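Gellham Community Boards > Local Issues > Planning and Environment

Thread: Quezada quarry extension — hearing moved AGAIN

millrace_jo
Posted 8/10/23

So the notice on the gate at the bottom of Perkudari Lane has been changed. Hearing on the Quezada extension is now in September, no exact day given, "to be confirmed." Second time they've moved it. I only saw it as I was walking the dog.

For anyone new: Porilell want to take the pit another 28 acres east, over the ridge and down to the creek. Trees go, the footpath gets rerouted along the haul road. They say 15 years of work. They said that about the first pit too.

Objection letters so far: 539. That's from the county's own page, this morning. Get yours in, the comment window stays open until the hearing.

tarp_and_twine
What does "to be confirmed" even mean. Can they do that? I took a day off for the last one.

millrace_jo
Yes they can apparently. I called the planning desk, they said the traffic study came in incomplete and had to be sent back. Wouldn't say which part.

oldhopper
Here we go. I'll say what I said last time. My brother in law drives for the pit and so do half the people on our street. If the extension doesn't get thru the pit is done in two years and so are they. I didn't see that on the sign up the lane.

gatepost77
Half the people on your street? Which street

oldhopper
Fine, four households. Still four households.

millrace_jo
I'm not against the pit hopper, I've said that before. I'm against it going over the ridge. There was a northern option in the first draft that stayed inside the old boundary and they dropped it. No reason given in the papers, I've read all of them.

oldhopper
Reason is the rock's no good on the north side. Everyone who works there knows it.

fernleigh
If everyone knows it then it should be in the application. I can't object to or support something that's in somebody's head.

Also the dust. We're downwind and I wipe the kitchen sill every morning and it's gray again by supper. I asked for the dust monitor readings back in spring and got a letter saying they'd be "made available at the appropriate stage." Still waiting.

tarp_and_twine
Same letter here, word for word.

gatepost77
The monitor is on the wrong side anyway. It's up by the weighbridge, west side. Wind goes east most of the year.

oldhopper
It's where the county told them to put it.

gatepost77
In what year? Before there were houses at the east end.

creekside_dal
Sorry been away from the thread. Did the water sampling thing happen? Someone said there would be a proper baseline of the creek before the hearing, independent, not Porilell's guy.

millrace_jo
Partly. Ulises Rengifo did the first round, he's up at the college and lives on Perkudari Lane so he's doing it for free. Second round wants to be after heavy rain and we haven't had any. He's going to post the numbers himself when there's something to compare, I'm not going to summarize, I'd get it wrong.

creekside_dal
Good. How do we know they'll accept it tho

millrace_jo
We don't. But it goes in as an attachment and then they have to at least list it.

u_rengifo
Hi all. Quick, I'm between things. Round one is done, upstream of the pit outfall and downstream by the footbridge. Please don't go collecting your own and dropping jars on my porch, I can't use them, I don't know where they've been. Kind thought though.

If you want to help, write down when the creek runs cloudy. Time, place, color, was it raining. That's worth more to me than a jar.
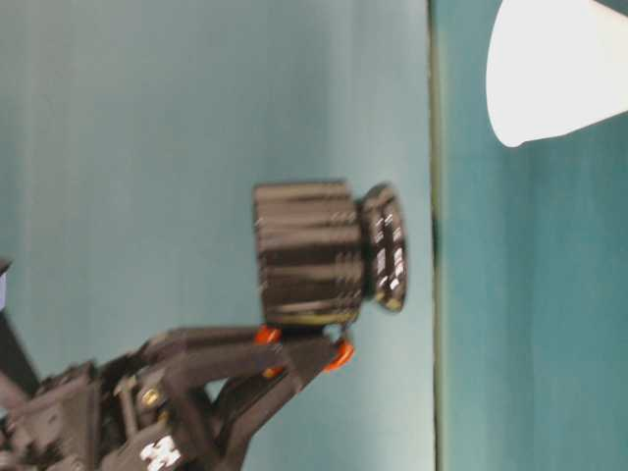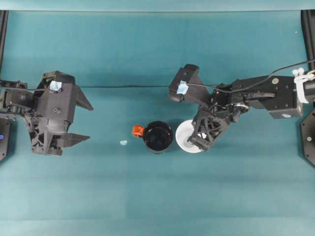 Black ribbed thing held up in the first one, the blue-green table with both arms in the second.

fernleigh
Cloudy at the footbridge two mornings last week, no rain either time. Milky, kind of tan. I have the times on my calendar, will send.

u_rengifo
Perfect yes please. Email is on the flyer.

oldhopper
Could be cows.

fernleigh
There are no cows upstream of me hopper.

oldhopper
There's cows at the top farm.

fernleigh
Sold in the winter.

oldhopper
Ok didn't know that.

bigsky_marnie
New here, moved to the east end in June. Is there a template for the letter? I don't know what counts as a valid objection and what gets thrown out.

millrace_jo
Welcome! There was a template but I'd say don't use it. The county lumps identical ones together and counts them as one, or that's what happened with the bypass. Say it in your own words. What counts: noise, dust, truck traffic, water, loss of the footpath, effect on the ridge. What doesn't: house prices, not liking Porilell.

gatepost77
It's not right that they lump them. A person who signs a form letter still means it.

millrace_jo
Agree but it's how they do it.

tarp_and_twine
Do they really though? The 539 must include the form ones, there can't be that many people here who'd sit and write one from scratch. No offense to anyone.

millrace_jo
Hm. Good point. I don't know. I'll ask the desk when I call about the date.

oldhopper
And how many in support? Nobody ever posts that one.

millrace_jo
It's on the same page, anyone can look. I didn't write it down.

oldhopper
Course you didn't

gatepost77
Come on.

bigsky_marnie
Ok thanks, will write something tonight. Trucks mainly. They start before six, and I've got a kid who walks to the bus along that stretch where there's no shoulder.

oldhopper
See now that one I'd sign. The shoulder on that road has been a disgrace for years and it isn't only quarry trucks, it's the feed trucks and people cutting thru to the highway. If you lot made fixing the road a condition you might get people like me in the room.

millrace_jo
Hopper that is literally in our submission. Page four. Shoulder plus a seven o'clock start for trucks.

oldhopper
Didn't read it did I. It was long

millrace_jo
It was long, sorry. I'll post page four on its own.

creekside_dal
Conditions are how they get you. You ask for a shoulder, you get a shoulder and a hole where the ridge was. I'd rather a flat no.

fernleigh
I'm with Dal. Once you're haggling you've agreed to it.

gatepost77
I'm not. If it's going to pass anyway then I want something out of it. The first pit passed with zero conditions since everybody stood on principle and went home. I was there.

creekside_dal
So was I and that isn't how I remember it. We had conditions, they just weren't enforced. Replanting on the south bank. Go look at the south bank.

gatepost77
That was a promise, wasn't written in.

creekside_dal
It was written in. I'll find it. It's in a box in the garage somewhere.

tarp_and_twine
Please do find it, if it's in writing that's a big deal for the hearing.

bigsky_marnie
Dumb question, is the footpath through the ridge still open? I wanted to see it before I write.

millrace_jo
Open. Go in at the stile past the chapel, keep left at the fork, right goes to the fence. Steep bit is muddy, boots. At the top you can see the pit on one side and the creek on the other, you'll get the idea of what they want to take.

oldhopper
Nice up there to be fair.

creekside_dal
FOUND IT. Not in the garage, in the hall closet. Approval letter for the first pit, condition 6, "native planting to the full extent of the southern bank within two growing seasons of the cessation of working." So there's the weasel bit. They never ceased working. They've been scraping a bucket out of that side every so often ever since.

gatepost77
Ok I stand corrected, it was written in. And it's worse than if it wasn't.

fernleigh
Can you scan it Dal?

creekside_dal
I can photograph it. Scanner died. Will bring the original to the hearing, whenever that is.

millrace_jo
This needs to go in before. If anyone has a working scanner please message Dal. And that wording is exactly what to look for in the new draft, search for "cessation." I did just now and it's in there three times.

tarp_and_twine
Have a scanner, messaging now.

oldhopper
I'll ask my brother in law when they last dug the south side. Not promising he'll tell me.

millrace_jo
Thank you hopper, really.

millrace_jo
Update, got through to the desk. Still no date. She did say form letters are grouped in the report but every signature is in the total, so both things were right sort of. Total's gone up as well, 556 now. Next step is the traffic study comes back and then they have to give us notice in writing before the hearing. Check your mail and check the gate, the gate was quicker last time.

bigsky_marnie
Mine's in! Went up the ridge first. Lost a boot in the mud, got it back.

creekside_dal
Left at the fork?

bigsky_marnie
Right. Then left.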